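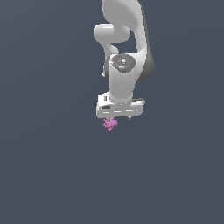 Unsigned rhinestone brooch, Kamance or Jomari? (and is the clasp original)

Started by pastepot, March 30, 2020

pastepot
Bought a box lot at an estate sale and most of it was what you'd expect, single clip earrings and a string of beads that smelled like a basement. At the bottom was a brooch I can't stop looking at. It's a spray of leaves, gold tone, with blue navette stones and tiny clear ones up the stems. No signature anywhere, and yes, I used the loupe. The back is open behind the big stones and closed behind the little ones. Rollover clasp, a bit stiff.

My gut says Kamance, from before they started stamping everything. My sister's gut says Jomari. Neither gut has any training. Anybody care to settle a family argument?

gilt_trip
Your sister has the better gut. Kamance hardly ever did open backs on pieces that size. They liked a solid plate, which is why their brooches pull your sweater down to your knees. Jomari did leaf sprays for years and left plenty unsigned, mostly the ones sold through the department stores.

What does it weigh? And are the stones glued or pronged? You didn't say, and it matters more than anything else you wrote, no offense.

pastepot
None taken. The big stones are pronged, four each. Little ones are glued. My kitchen scale thinks it weighs nothing at all, but my kitchen scale also thinks that about butter.

hatpin_hilda
I disagree with gilt_trip, which will surprise no regulars. I own two Kamance sprays with open backs, one of them still on its card. The "solid plate" thing came from a price guide and has been copied from person to person ever since. The person who wrote that guide sold Jomari, by the way. Make of that what you will.

Look at the stem ends. Kamance finished theirs in a little curl, like a fern. Jomari just snipped them off and went to lunch.

gilt_trip
Oh good, the fern theory. Fajardo did curled stems too, and so did half the workshops who supplied all three of them. Those findings came out of the same few catalogs. You can't hang an attribution on a curl.

hatpin_hilda
But I can hang one on a back plate I've never seen, apparently.

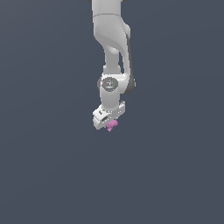 drawerfullofclips
Before you two get to the dress clips again, can we talk about how the metal was finished? Gold tone tells us very little. Kamance plated warm, almost orange, and Jomari plated pale, and you can only judge it in daylight by a window. If you're going to post pictures of the back, put the brooch on something plain and dull, a flat dark slate-gray like the background above would do nicely, and keep the flowered tablecloth out of it. Half the attributions on this board have been made off the reflection of somebody's curtains. Then take another one with the light coming in low from the side so we can see whether the prongs were filed or just bent over.

pastepot
How did you know about the tablecloth?

drawerfullofclips
There's always a tablecloth.

pastepot
OK, went and stood by the window like a Victorian invalid. Plating looks pale to me. The stem ends: two curl and one doesn't. The one that doesn't has a rough spot, so maybe it broke off and maybe somebody went to lunch.

Also found something I missed. There's a small oval pad on the back, flat, with nothing on it. Is that where a signature should be?

gilt_trip
Now we're getting somewhere. A blank oval pad is very Jomari. They cast the pad into the mold and then didn't always bother to stamp it.

hatpin_hilda
A blank pad is also very "somebody polished the signature off." I've seen it. Tilt it and see if the pad sits lower than the metal next to it.

tin_tiara
Been lurking through this one with popcorn. I used to repair these things and I'd say neither. Pronged big stones and glued little ones on the same piece, pale plating, blank pad, that could be Drorkum. They bought up leftover castings when the other shops closed and set them with whatever stones they had in the drawer. Nothing matched and nothing was signed. They're nicely made, though! People turn their noses up because there isn't a name to brag about at lunch.

Also, pastepot, please stop wetting it. You haven't said you are, but everybody does. Glued stones have foil behind them and the foil goes black.

pastepot
I have never wet it. (I wiped it with a damp cloth. Once. In the box lot's defense it was filthy.)

tin_tiara
Dry brush from now on, an old soft makeup brush is fine. For the stiff clasp, a speck of oil on the tip of a pin, then work it back and forth and wipe off what's left. Don't let anyone swap the clasp. A new one will cost you more in value than a stiff one ever will.

gilt_trip
Drorkum wouldn't have used four prongs on a navette. Two, one at each point.

tin_tiara
They'd have used four if the casting came with four. That's what I mean by leftover castings.

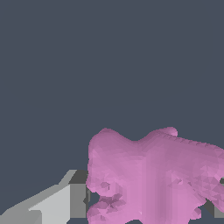

gilt_trip
Fine, I'll give you that. I still want to see the pad before I change my mind, and I want it noted that I've changed it before, in 7 years of posting here.

hatpin_hilda
I have the thread bookmarked. It was over an earring.

pastepot
Pad checked. It's level with the rest and there are no scratches that I can find, so I don't think anything was polished off. Sorry, Hilda.

So what's it worth, if it's a Drorkum? My sister has gone quiet, and that means she's looking it up.

drawerfullofclips
As an unsigned spray in good shape, I'd ask $100 at a show and not be shocked to take less. If somebody tells you it's worth 2,000, they have one to sell. May is a decent month for shows here, people are buying for weddings, assuming there are any shows this May.

pastepot
I don't want to sell it, I just want to be right. Will wear it to the mailbox tomorrow. Back photos coming once I find a cloth with no flowers on it.

hatpin_hilda
Get the stem ends in, please. All of them.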